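Nusrat Chaudhry: "La cama se hace desde los pies"

Quedamos a las nueve y Nusrat Chaudhry ya lleva dos lavadoras puestas. Nos abre con una funda de almohada al hombro, café en la cocina, rápido, que a las once tiene gente. Lleva el alojamiento Akbari desde septiembre, ella y su socia, Niloufar Tehrani, que hoy anda en Livitz recogiendo toallas.

Antes trabajó en hoteles. Grandes, de los de sábana blanca hasta en el techo, dice. ¿Y lo echa de menos? "Nada. Bueno, la plancha industrial sí. Esa plancha era una maravilla, metías la sábana y salía como un folio."

Hablamos de camas, que es a lo que veníamos. En Akbari no hay edredón nórdico. Hay mantas, colchas, telas que se ponen unas sobre otras. "La gente llega con frío y quiere peso encima. El nórdico abriga, vale, pero no pesa. Mi abuela nos ponía tres mantas y no te podías dar la vuelta, dormíamos como piedras."

El rojo es cosa suya. Niloufar quería gris, lo discutieron una semana entera. "Ella me decía que el rojo cansa. Y yo, ¿pero cuánto rato vas a mirar la manta? Estás dormida." Ganó Nusrat, a medias: debajo va siempre algo estampado, que eso lo elige la otra.
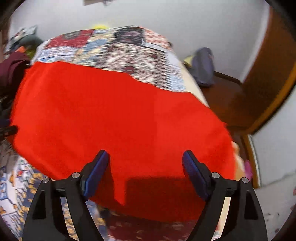

La manta roja sobre la colcha de retales.

La colcha de retales la encontraron en Erkuner, en una liquidación, con otras cuantas. Pagaron 695 por el lote y todavía les parece caro. "Había dos que no valían ni para el perro. Pero esa me gustó, tiene de todo, rojo, blanco, negro, un azul clarito... le pones lo que quieras encima y no desentona." La manta no la tapa entera a propósito. Que se vea un trozo, insiste, si no para qué la compras.

¿Cómo se hace una cama, entonces? Se ríe. "Desde los pies. Todo el mundo empieza por la almohada y luego le falta tela abajo." Primero la bajera, tirante. Luego la colcha, centrada a ojo. La manta al final, y que caiga por el borde del colchón. No la remete. "En el hotel nos hacían remeter hasta las esquinas, en pico, y el cliente lo primero que hacia era sacarlo todo a patadas."

¿Las arrugas? Le dan igual. "Una manta con arrugas es una manta. Le paso la mano y ya."

Con la ropa es más estricta. En el curso que dio en Ultadance, 29 personas y una sola cama para practicar, lo que más le preguntaron fue qué hacer con el montón. El montón de ropa que no está sucia ni limpia. Su respuesta: un sitio y solo uno. "Si lo repartes por el cuarto ya no hay montón, hay desorden. Al lado de la cama, apilado, y el domingo se acaba. El mio también existe eh, no te creas."

De alfombras no quiere hablar mucho. Le gustan con dibujo, oscuras, que aguanten pisadas. Sacudir por la ventana, cuando no mira el vecino de abajo.

Suena la lavadora. Segunda tanda. Nusrat se levanta con la taza a medias y sigue hablando desde el pasillo, algo de que la lana nunca con agua caliente, que se lo diga a los lectores. Queda dicho. Cuando vuelve trae el cesto lleno y nos da un extremo de la sábana para doblar.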